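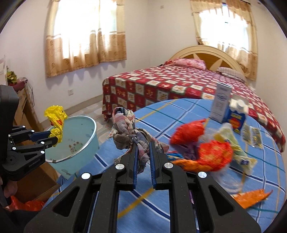 Fashion Media and Styling II
Unit 4: Dressing for the Press Tour
Course handout, prepared by Judite Brandão

Scope of the unit

This unit covers the work of the stylist during a promotional period, from the first conversation with the client to the return of the last sample. It assumes that students have completed the unit on editorial styling and know how a garment is requested from a showroom. The terms "pull," "hold" and "sample" are used in the sense given there.

A press tour differs from a single red carpet appearance in that the clothes are seen as a series. A client may attend a morning television interview, a college event and an evening screening within one day, and photographs from all of them will be published side by side. Reviewers compare each look with the one before it. The stylist is therefore responsible for a sequence, and each outfit should be judged by its place in that sequence as well as on its own.

4.1 The brief

The brief is a written document, agreed with the client and the publicist before any clothes are requested. It should state the number of appearances, the nature of each venue, the expected lighting, whether the client will be seated or standing, and any contractual limits on labels. A client who is the paid face of one denim house cannot be photographed in the jeans of another. Publicists do not always volunteer this information, and it should be asked for directly.

The brief also records the client's own preferences. These may seem minor (no high necklines, no ankle straps, nothing that needs ironing after the car ride) but they decide whether a look is worn or left on the rail. Students often write briefs that describe a mood at length and leave out the shoe size. Both are needed.

4.2 Building the rail

A working rail for a short tour normally carries more than twice the looks required. Pieces are grouped by appearance and tagged. For each appearance there should be a first choice, an alternative in a different silhouette, and one plain option that can be worn anywhere.

Three questions should be asked of the rail as a whole. Does any one color appear too often? Is there a change of proportion between consecutive looks? Are price levels mixed sensibly? The last point has grown in importance. Viewers respond well to high street pieces worn with conviction, and a tour dressed entirely in runway samples can look remote. A high street piece must still be fitted. Most of the poor results discussed in class came from hems and shoulders that had been left alone.

4.3 Case study: the Novance tour

The case concerns an actress promoting a family comedy over six appearances in December. The stylist's brief asked for "easy, young, not sweet." Labels used were Novance, a mid-priced womenswear line; Seixas, a small tailoring house; and Grurkby, known mainly for knitwear.

Look 1. Ivory Seixas trouser suit, flat pointed shoes, hair tied back. Well received. The jacket had been shortened by the house at the stylist's request.

Look 2. Novance shirt dress in pale blue, belted, with tan boots. Reviewers liked the color. Several remarked that the boots were too heavy for the hem, and the stylist later agreed.

Look 3. Grurkby ribbed sweater with a satin midi skirt. This was the plain option, brought forward when the intended dress arrived with a damaged zipper. It became the most widely reproduced image of the tour.

Look 4. Novance jumpsuit in dark green. The weakest of the series. The fabric creased badly in the car, and the seated interview showed every fold.

Look 5. Seixas waistcoat worn as a top, with wide trousers from the same house. Repeating the label was deliberate, and the link with Look 1 was noticed by the fashion press.

Look 6. Black evening dress, Novance, made to order for the final screening. Red lip, no necklace.

The sequence opens and closes with its two most formal looks and allows the middle to relax. Students should consider whether Looks 3 and 4 would have served better in the reverse order. Opinion in previous years has been divided – there is no required answer, but a position must be argued from the photographs in the course reader, page 74.

4.4 Credits and returns

Every published look carries a credit line. The stylist supplies it to the publicist in writing, on the day, in a fixed order: garment, shoes, bag, jewelry, hair, makeup. Labels are spelled as the house spells them. An incorrect credit is treated by most showrooms as seriously as a late return.

Samples go back within the period stated on the loan form. Each piece is checked against the form on arrival and again before dispatch, and marks or loose threads are noted at both points. Foundation on a collar is the commonest cause of dispute. The cost of cleaning falls on the borrower unless the form says otherwise.

4.5 Writing about looks

Part of the assessment asks students to review a tour in the manner of a fashion column. The review should name what was worn, state an opinion early and support it with something that can be checked in the photograph. Words such as "stunning" and "iconic" give the reader no information and will be marked down. Remarks on a person's body or weight are not accepted in any assignment. Comments on fit should address the garment.

Reading

Gulov, "The Borrowed Wardrobe," chapter 2 and pages 185 to 214.
Course reader, section on credit lines.

Assignment

Prepare a brief and a rail plan for a tour of four appearances. The client may be chosen from the list on the course page. Include one look at high street price and state the alterations it would need. Attach a complete credit line for each look, followed by a short review of your own sequence written as if by an outside critic. Work is due by February 22, 2026, through the course page. Late submissions are handled under the department's standard rules. Questions on the choice of client should be raised in the seminar before work begins.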